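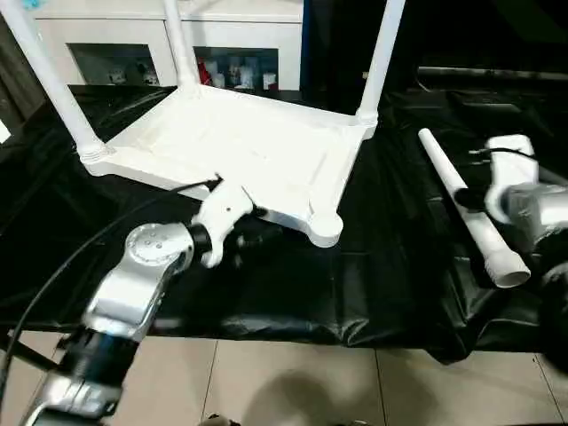 In welcher Reihenfolge setzt man die Beine in eine Tischplatte mit Steckhülsen ein?
Man legt die Platte mit der Unterseite nach oben, steckt zuerst die beiden hinteren Beine, danach vorne links und zuletzt vorne rechts. Jedes Bein wird gleich ganz hineingedrückt, bevor man das nächste nimmt.

Kurs Montage und Anleitung, Teil 2: Der Stecktisch
Skript zur Übung, Fassung vom Donnerstag, 2. April 2020
Kursleitung: Baiba Vasiliauskas

1. Worum es in dieser Einheit geht

In der ersten Einheit haben wir über Schraubverbindungen gesprochen. Heute kommt die Steckverbindung an die Reihe, und zwar am kleinen Tisch aus Kunststoff mit vier Rohrbeinen. Ein solcher Tisch wird ohne Werkzeug gebaut. Das klingt leicht, aber bei der letzten Gruppe im Oktober sind mir doch viele Tische wacklig geblieben. Deshalb habe ich dieses Skript etwas ausführlicher geschrieben als geplant.

2. Begriffe

Platte: das flache, rechteckige Teil mit der Nutzfläche.
Rand: die erhöhte Kante der Platte. Man darf hier festhalten.
Hülse: die runde Öffnung an der Ecke, in die das Bein kommt.
Kragen: der gerippte Ring dort, wo Bein und Platte zusammentreffen. Nicht jeder Hersteller hat ihn.
Bein: das lange Rohr. Bei manchen Modellen hat es ein schmaleres und ein weiteres Ende.

Ich bitte Sie, in der schriftlichen Anleitung immer bei diesen Wörtern zu bleiben. Wer einmal „Hülse“ schreibt und später „Loch“ oder „Buchse“, verwirrt den Leser, weil er drei verschiedene Teile sucht.

3. Arbeitsplatz

Auf den Tisch kommt eine Unterlage, am besten eine dunkle Folie. Weiße Teile sieht man darauf gut, und die Platte bekommt keine Kratzer. Die Folie soll glatt liegen. Legen Sie die Beine neben die Platte und nicht auf die Platte. Für die Übung haben wir zwei Modelle: Luik, das niedrige, und Larnik, das hohe. Die Beine sind nicht austauschbar. Ein Bein vom Modell Larnik misst 793 Millimeter, eines vom Modell Luik 548 Millimeter. Messen Sie bitte nach, bevor Sie anfangen, denn in den Kartons ist schon manches vertauscht worden.

4. Ablauf

Drehen Sie die Platte um, so dass die Hülsen nach oben zeigen. Prüfen Sie, ob in den Hülsen noch Reste der Verpackung stecken.

Setzen Sie das erste Bein gerade an. Schief angesetzte Beine klemmen auf halbem Weg, und dann hilft auch Kraft nicht mehr. Drücken Sie mit einer leichten Drehung, bis ein Widerstand kommt, dann noch einmal fest nach unten.

Die andere Hand liegt am vorderen Rand der Platte und hält gegen. Zu zweit geht es bequemer: Eine Person hält, die andere steckt.

Beim vierten Bein kippt die Platte gern. Die drei fertigen Beine sind schwer und ziehen die Platte auf ihre Seite. Sie dürfen die Platte in diesem Moment ein wenig schräg halten, wenn die freie Ecke dadurch besser zu erreichen ist. Wichtig ist nur, dass Bein und Hülse in einer Linie stehen.

Zum Schluss stellen Sie den Tisch auf die Beine und drücken auf jede Ecke einmal.

5. Häufige Fehler

Der Tisch wackelt über die Diagonale: Ein Bein sitzt nicht tief genug. Umdrehen und nachdrücken, nicht im Stehen auf die Platte schlagen.

Das Bein fällt beim Anheben heraus: Meistens wurde das falsche Ende eingesteckt.

Ein Bein steht nach außen: Die Hülse ist vielleicht gerissen. Solche Platten bitte zu Kevser Özkan ins Lager bringen und nicht zurück in den Karton legen.

6. Aufgabe bis zum nächsten Mal

Bauen Sie in Paaren einen Tisch auf und wieder ab. Schreiben Sie danach eine Anleitung von höchstens einer Seite. Sie soll für eine Person verständlich sein, die den Tisch noch nie gesehen hat. Verwenden Sie den Imperativ und in jedem Satz nur eine Handlung.

Als Vergleich dient das Blatt der Firma Osix, das Sie in der Mappe finden. Beachten Sie dort den dritten Schritt, in dem gleich vier Handlungen zusammen stehen. Überlegen Sie, wie man ihn teilen könnte.

Die Texte tauschen wir aus und bauen nach der Anleitung der anderen Gruppe. Abgabe bei Ülle Liepiņa, auf Papier oder als Datei. Wer beim Aufbau gefehlt hat, bekommt den Raumschlüssel bei Banafsheh Ebrahimi.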